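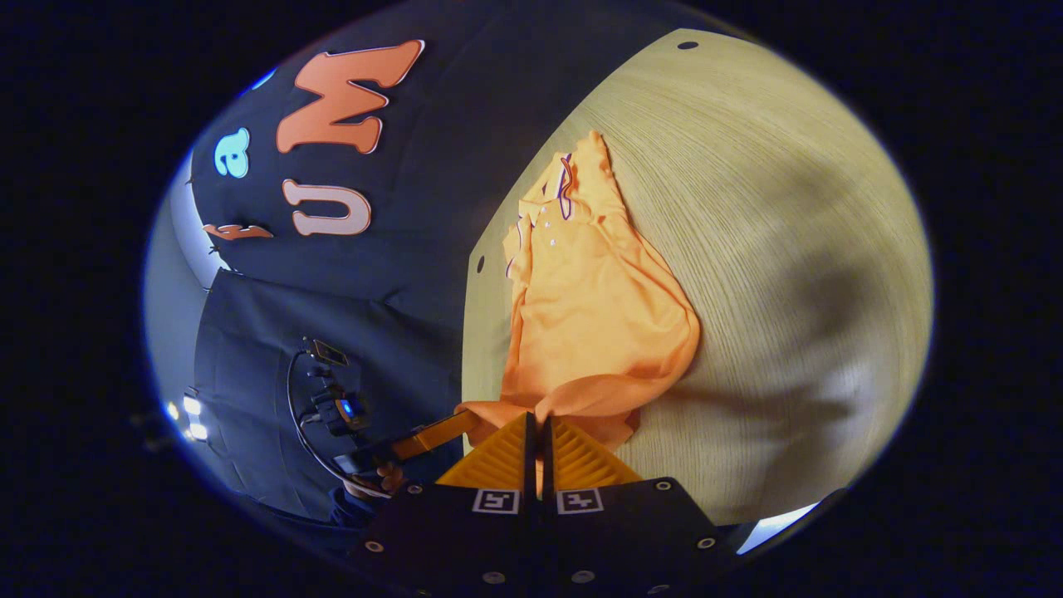 Orange polo with dark trim on the collar, on a wooden table.

Filed under: Racecards & Results > Known Issues > Resolved

Ticket 969: Masdale runners showing the wrong going

Reported by Markos Gkikas, 27th August

Love the new racecards, they load so much faster! One snag: every race at Masdale says "good to firm", even though the course changed it to "good" before the first. Ackermann's card is fine. Tried it on my phone and the laptop, same on both.

Reply from support

Thanks Markos, great spot! We can see it here too. The Trekari feed sent the update at 10 but our page kept the overnight version. Clearing the stored card fixed races 1 and 2, then the old going came back on the next refresh. Looking into it now.

Update

Found it! A setting left over from the April jumps cards was telling Masdale to ignore going changes after declarations. Switched off, and 192 runners now show correctly, Skadis in the handicap included.

Markos: All good on both now, brilliant. Non-runners are coming through quicker as well!

Status: closed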